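Phone update checklist, with my notes
Last updated: September

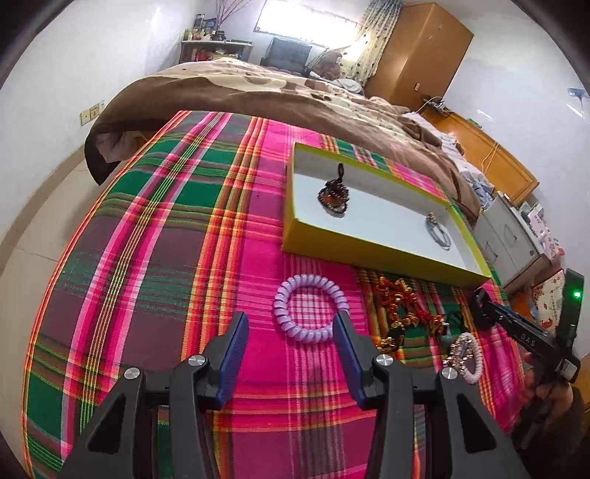

Bracelets and a beaded pendant on a plaid bedspread.

I do this list every time a big system update lands on one of the family phones. The one I'm checking right now is my Premulley, which got the new Drernis version on Sunday, and I've left my comments in so you can see how it went. Copy it, change it, whatever you like!

BEFORE YOU TAP INSTALL

[x] Battery over half and charger plugged in
Fine. Mine wouldn't even offer the button until I plugged it in.

[x] Free space
The download page asked for 2,099 MB and I had next to nothing left (videos, always videos). I deleted old podcasts and moved the videos to the computer.

[x] Backup finished, and opened to check
Please open it. Last year I had a backup that said "complete" and my contacts weren't in it. This time I looked at three contacts, a text thread and a couple of photos on the computer, all there.

[x] Two-step login codes saved somewhere else
Wrote mine on paper. Old-fashioned, works.

[ ] App list written down
Skipped it. Regretted it a bit, see the launcher comment further down.

RIGHT AFTER THE RESTART

[x] Version number matches what was announced
Settings, About phone. Also look at the security patch line, that's a separate thing and mine is one month behind. Leaving this ticked but I'll check again.

[x] Calls in and out
Called Vira Kuzmenko and she called me back. Sound was good both ways. Speakerphone is louder than it was, I think?

[x] Texts, including a group one

[!] Wi-Fi
Dropped 2 times in the first evening. I forgot the network and joined it again and it has behaved so far. Keeping the flag on it for a week.

[x] Bluetooth
The car paired right away. Earbuds needed a second try.

[!] Camera
Opens faster, which I love, but it had reset my picture size to the smallest one. Check this before you go anywhere nice!! Flash and front camera both OK.

[x] Fingerprint and PIN

[ ] Mobile payments
Haven't been to a store yet.

APPS AND SETTINGS

[x] Notifications
Sirkness mail had gone silent. Turned its battery saver off and the messages came in.

[!] Home screen
My Stasiv launcher got swapped for the stock one and all my folders went with it. Setting Stasiv as default again brought back most of them. One folder is still missing and I can't remember what was in it.

[x] App permissions
Went through location and microphone. Took a while, and I turned off a flashlight app that wanted both.

[x] Alarms
Set one for two minutes ahead and waited. Rang.

[ ] Battery after a full week
Too early. It was draining fast the first night but they usually do that while everything reindexes.

Still to do: Vira's phone (same model, she's waiting to hear about my Wi-Fi) and the old tablet, if it even gets this one.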